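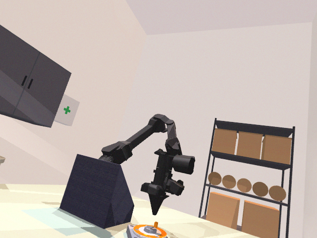

4. Before the First Run

Search this manual Go

Work through this section each time the arm has been moved, switched off overnight, or handed over from another operator. It applies to the simulated cell as well as the real one. The Prumura site rules ask for the same checks in both, and a run that skips them can't be signed off.

4.1 Set up the cell

1. Check that the pedestal sits flat on the table and does not rock.
2. Clear the table within reach of the arm. Leave only the part you will be working on.
3. Place the part under the gripper, with its peg pointing up.
4. Move the arm to the hover position. The fingers should be closed and the tip pointing straight down, with a gap between the tip and the peg.
5. Look at the wrist camera housing. Nothing may cover the open end.
6. Make sure the first aid box on the wall can be reached without leaning over the table.

CAUTION: Keep hands off the table while the arm is powered. Press the stop button before you move a part, even by a small amount.

4.2 Make the first approach

1. Set the speed limit to 51 mm per second.
2. Load program 2,222 from the Dromov menu.
3. Lower the tip one step at a time. Stop at once if it drifts to one side of the peg.
4. Raise the arm back to hover and repeat twice.
5. If all three approaches line up, set the speed limit to 78 mm per second and run the program through.

NOTE: In the simulated cell, contact between the tip and the part gives a warning but does not stop the arm. Treat the warning as a failed approach and go back to step 1.

4.3 Storage

Keep boxes and rolls on the shelving unit, never on the table. Put the heavier boxes on the lower shelves.

4.4 Records

Write the program number, the speed limit and your initials in the cell log. Failed approaches go in the log too. Questions about these rules go to Anel Ntuli at the Trostville office, extension 3102.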